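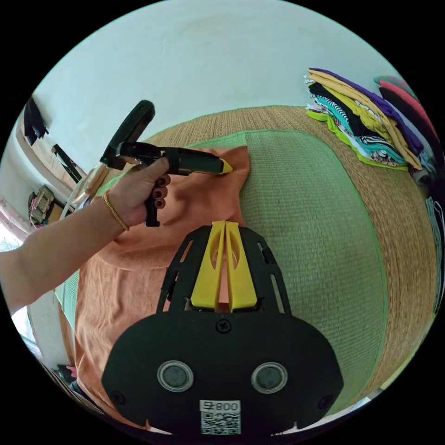 Bloxham Residents' Association, Chores Sub-group
Minutes of the meeting held Nov 12, 2021, upstairs room, Potgate

Present: Corentin Maillard (chair), Vidar Halvorsen (minutes), four others. Apologies: the Kolis rep, for the third time.

1. Minutes of the October meeting
Agreed, once "fully automatic" had been changed to "automatic" and then to "helpful".

2. Can a machine fold the washing yet?
CM had read the Fludis brochure on the train and reported that the folding unit manages 40 items an hour. VH asked which items. Towels, mainly. A fitted sheet is classed as "future work" - the meeting felt the same way about fitted sheets.

There was a long discussion of crumpled clothes. A towel laid flat has four corners and a machine can be told where they are. A shirt dropped on a mat has as many corners as it likes. CM thought the answer was to have people do the job with grippers first and let the machine learn from that.
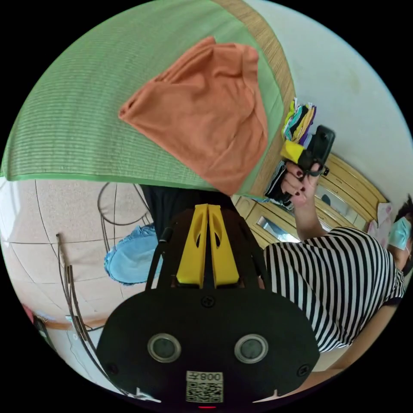
VH said that by this method the washing would at least get folded, by people, as at present. CM asked for this to be minuted.

3. Shop floor
Kolis offers a shelf-tidying machine at 532 pounds a month. It tidies tins. It does not do jumpers, and the shop sells jumpers. Deferred.

4. Trial
Agreed to ask Fludis for a 30-day trial, with 100 mixed garments, none of them ironed beforehand. VH to write. CM to find out who has been ironing them beforehand.

5. Any other business
The dishwasher in the Potgate kitchen is still broken. CM to ring the plumber again.

Meeting closed at nine.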